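ホーム » 暮らしと制度 » 使ってみた

在留手続き支援アプリ「Farnolska」を半年使って、更新申請を出すまで

2021年6月2日

在留資格の更新というのは、歯医者の予約に似ている。期限はずっと前からわかっているのに、なぜか毎回、直前の夜に机の引き出しをひっくり返すことになる。うちの場合は夫のシマォン（Simão Tavares）が申請する本人で、引き出しをひっくり返す係が私だ。

前回の更新では課税証明書の年度を間違え、窓口で静かに首を振られた。あの首の振り方には年季が入っていた。そこで今回は、Vurkosuraという会社が出している書類管理アプリ「Farnolska」を買ってみた。年額3000円、支払いはカードのみ。移民政策について語りたいことは山ほどあるが、今日は我慢してアプリの話をする。

まず登録。在留カードの情報を入れると、期限までの日数が画面のいちばん上に大きく出る。親切なのだろうが、朝、天気を見るついでに開くと胃にくる。色は緑から黄色、最後は赤に変わる。赤になってからは夫がスマホを裏返して置くようになった。

氏名欄は50文字まで入る。ポルトガル語圏の人間にとって、これは朗報である。役所や銀行の入力欄で名字の後半を削られ続けてきた夫は、自分の名前が最後まで表示された画面をしばらく眺めていた。ただし「ã」を入れると次の画面で「a」に戻る。問い合わせたところ「仕様です」とのこと。仕様なら仕方がない。

本題の書類チェックは、よくできている。勤め先の種類や家族構成について12の質問に答えると、必要そうな書類の一覧が出てくる。住民税の課税証明書と納税証明書が別の項目になっていて、どの年度のものかまで書いてある。前回の私に見せてやりたい。質問の日本語はやや硬く、「扶養を受ける者の有無及びその続柄」などと急に真顔になるが、ふりがなは全部に付く。

対応言語は7つ。ポルトガル語版は、夫いわく「法律事務所の留守番電話みたいな文章」だそうだ。意味は通じるらしい。同じアプリを使っている友人のGun-woo Okさんによると、韓国語版はもっと自然で、ただ一か所、「提出」のボタンが「放棄」に近い言い方になっていて、押すのに三日かかったという。その後の更新で直ったと聞いた。
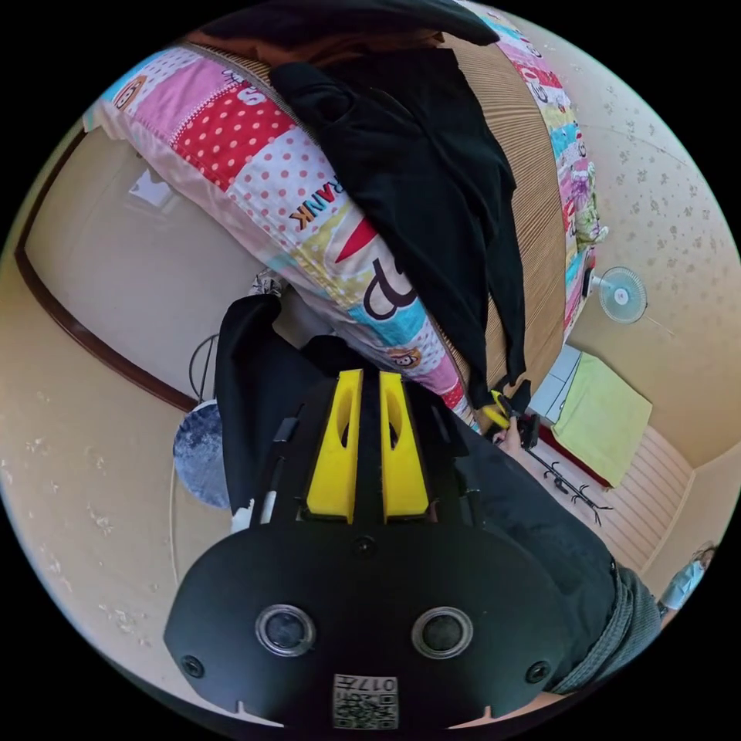 布団を背にした黒いグリッパーと黄色い指。

良くないほうも書いておく。期限の通知が多すぎる。初期設定のままだと、書類を一つ登録するたびにその書類の期限、本体の期限、写真の撮影時期の期限が別々に届く。夜の十一時に「証明写真が古くなりつつあります」と言われても、古くなりつつあるのはこちらも同じだ。設定画面の奥の「その他」の中の「その他」に、まとめて週一回にする項目がある。買ったらまずここを探してほしい。

相談窓口の機能「Leltau」は、別料金ではないが評価が難しい。文章で質問を送ると、翌営業日に担当者から返事が来る。私の担当はMirko Santoroさんという方で、文面は丁寧、内容は慎重だった。転職した年の説明書はどう書けばいいかと聞いたら、「個別の判断は行政書士または出入国在留管理局にご確認ください」と返ってきた。正しい。正しいが、それを聞くために一晩待った。項目の意味や画面の操作を聞くぶんには役に立つ。

比較のために、競合の「Mrema」も無料期間だけ試した。見た目はこちらのほうが洗練されている。ところが書類の一覧が「税金関係」「会社関係」「その他」という大らかな分け方で、税金関係の中身は自分で調べることになる。調べられる人は、たぶんアプリを買わない。永住申請のための記録を長く貯めたい人なら、出入国の履歴が地図で見られるMremaも悪くないと思う。帰省の線が一本もない去年の地図は、なかなか寂しかったけれど。

細かい点をいくつか。
・書類の写真は家族で共有できるが、共有相手を外す操作がわかりにくい。
・印刷用の一覧は白黒でも読める。冷蔵庫に貼った。
・解約は画面から可能。理由を聞かれるが、空欄でも進める。
・保存した書類の削除は手動。解約前に自分で消しておくこと。

最後の点はもう少し大きい字で書いておいてほしかった。在留カードの両面と勤め先の書類が入っているのだから、解約したら自動で消えるものと私は思い込んでいた。規約には確かに書いてある。十四ページ目に。

そもそも、お金を払って制度の読み方を教わるのはどうなのか、という疑問は残る。手続きの案内がもう少し普通の言葉で書かれていれば、この手のアプリの仕事は半分になるはずだ。選挙の時期になると「共生社会」という言葉は駅前でよく聞こえるのに、課税証明書の年度の話をしてくれる候補者にはまだ会ったことがない。

更新申請は先週、窓口で受け付けてもらった。書類を一枚ずつめくっていた職員の方は、今回は首を振らなかった。結果の通知はまだ来ていないので、審査にどう響いたかは書けない。

五点満点で星三つ半。書類集めが苦手な人と、書類集めが苦手な人の家族には勧める。通知の設定を変えてから使うこと。うちの契約は十月で切れるが、夫の名前の「ã」が戻ってくるなら、もう一年払ってもいい。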